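Handout 3: Spices and small jars

Read this before the practical. Bring a pencil, a roll of masking tape and the jars you were asked to collect from home. Jars with no label are fine, but keep them apart from the others until you have smelled them.

## 1. Why small jars get their own session

Small jars cause more trouble than anything else in a kitchen cupboard. They come in different heights, the short ones end up behind the tall ones, and people buy a second cumin when they can't find the first. In the Clatard course kitchen we pulled everything out in March and found 34 jars on two shelves. Several were duplicates.

The work has two parts: deciding what stays, and deciding where it stands. Do them in that order.

## 2. Sorting

Take every jar out. Wipe the shelf while it's bare. Then go through the jars one at a time.

- Open it and smell it. A ground spice with almost no smell goes in the discard box.
- Look for clumping. Powder that breaks up with a fork can stay.
- Check for duplicates. Combine them only if both smell the same strength, and keep the older date on the label.
- Write the name and the month on tape and put it on the side of the jar, not the lid. Lids get swapped.

Whole spices keep longer than ground ones. Peppercorns, cloves and cinnamon sticks are usually fine well after the ground versions have faded.

## 3. Trays

A divided tray works better than an open bin for jars. The dividers keep the rows straight, and you can pull the whole thing out to reach the back. Measure the shelf depth first and subtract 2 cm so the door closes.

Set the tray with its long compartments running front to back. Fill from the back:

1. Tall jars go in the rear row.
2. Shorter and slimmer jars go in front of them.
3. Leave the front part of each compartment open until everyday jars are chosen - salt, pepper, whatever you reach for while the pan is on.

Lid color can help if your jars happen to differ, but don't rely on it alone. Two jars with the same red lid can hold quite different things. 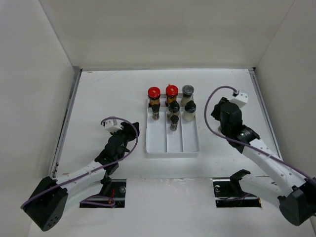

*L. Sârbu*

The layout has three compartments with seven jars toward the back. The taller jars, two with red caps and one with a gray cap, make up the rear row. The black-capped ones are in front, and the middle compartment takes an extra short jar. Room is left at the front of all three compartments.

Copy this arrangement with your own jars, then try one change: group by use (baking, soups, grilling) and keep the height rule inside each group. Note which version lets you read more labels without lifting anything.

## 4. For your notebook

Draw your tray from above and write the name of each spice in its place. Under the drawing, list what you threw out and what needs replacing. For replacements, buy the smallest size sold. A 200 g bag of paprika is too much for most homes.

Return borrowed trays to the Nunus cabinet by the sink - washed and dried, please.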